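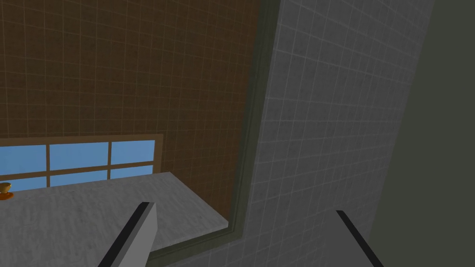

Brown wall tiles with light tan grout, set above a wooden-framed window.

The tiled kitchens of Prirnivberg

Most houses in Prirnivberg were built with one warm room. It was the kitchen, and in winter the whole family lived in it. The walls were tiled because plaster did not last long next to a stove that burned from October to April, and brown was the colour the local clay gave when it was fired.

The tile works at Barau, down the valley, supplied nearly all of them. At its busiest it had 19 kilns and employed more than 200 people, many of whom walked down in the morning and got a lift back on the empty carts. The works closed when cheaper white tiles began to arrive by rail. Two of the kilns are still standing behind the bus garage and are used to store road salt.

For a long time the brown kitchens were something to get rid of. People painted over them, boarded them up or took a hammer to them. A brown kitchen was a grandmother's kitchen, dark and hard to sell. Anyone who did want to keep one had trouble mending it, as the old size matched nothing in the shops.

That has changed in the past few years. Serrano, a small salvage yard on the Barau road, now keeps a shed for tiles alone. They come in by the crate from houses being cleared, usually with the old mortar still on the back. Cleaning them is slow work with a chisel and a bucket, and about one in five breaks. The yard sells them singly, so a household with three cracked tiles by the sink need only buy three.

Shade is the difficulty. No two firings came out the same, and a tile from one end of the valley can look almost red beside one from the other. The usual advice is to take a sample in daylight, and to buy from at least two crates and mix them. A patch in one even tone shows up far more than a mottled one.

Grout matters as much. The original was lime and river sand, which dries pale and slightly yellow. Modern grey grout makes an old wall look like a public bath — a mistake seen in several of the holiday lets near the church.

There is now a walk for visitors who like this sort of thing. Trekora, which runs walking holidays in the area, has a route of 153 steps and a good deal of mud from the lower town to the old clay pits, with a stop at a kitchen kept much as it was 100 years ago. It is open on Sunday afternoons in July. Wear boots, and bring change for the coffee.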